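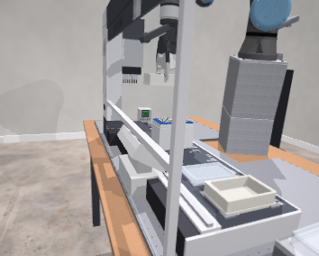
*A big framed machine and a robot arm on an orange-brown table, drawn by computer.*

# Why does bread get bigger?

If you ever helped to make bread at home, you know this strange moment. You put a small ball of dough in a bowl, you cover it with a tea towel, and you go to play. When you come back, the ball is fat and soft and it almost touches the towel. Who put more dough inside? Nobody did. It is the same dough, but now it is full of gas.

## Meet the yeast

Yeast is a living thing. It is a kind of fungus, so it is a far cousin of the mushroom. One yeast is so small that you need a microscope to see it. The dry yeast you buy in a packet looks like little brown grains, and in each grain there are very many yeasts, all sleeping.

They wake up when they get water and some warmth. Then they are hungry! Their favourite food is sugar, and flour can give it to them. Flour is mostly starch, and in the wet dough a part of this starch is cut into sugars. The yeast eats the sugars and lets out a gas called carbon dioxide. It is the same gas that makes the fizz in lemonade.

## Why does the gas stay in?

Wheat flour has proteins in it. When you mix the flour with water and push it and fold it, which we call kneading, the proteins join together in a long stretchy net. This net is gluten. You can think of the dough as thousands of tiny balloons stuck to each other. The yeast blows, and the balloons grow.

Rice flour has no gluten, and for this reason a loaf from rice flour needs some other help to hold its bubbles.

## Not too cold, not too hot

In the fridge yeast works very slowly. In a warm kitchen it works well. But if it gets too hot, it dies, and this happens at 54 degrees or a bit higher. So the water for your dough should feel only a little warm on your finger, never hot.

In the oven the yeast has one last busy time before the heat stops it. The gas in the bubbles also gets bigger when it is heated, and the loaf jumps up. Bakers call this "oven spring". After that the dough becomes firm, and the holes stay where the bubbles were. Look at your sandwich tomorrow and you will find them.

## Try it: the balloon test

You need:

- a small empty plastic bottle
- a balloon
- 2 teaspoons of dry yeast
- 2 teaspoons of sugar
- half a cup of warm water (from the tap)

1. Ask an adult to check that the water is not too hot.
2. Put the yeast, the sugar and the water in the bottle and swirl it gently.
3. Pull the balloon over the neck of the bottle.
4. Leave it in a warm place and look at it from time to time. In our kitchen the balloon stood up after 13 minutes, but yours can take longer.

Then do it again with cold water and compare the two balloons. Which one is fatter? You can draw both of them in your notebook and colour them in.

Please don't drink what is in the bottle. It smells like bread, but it tastes awful.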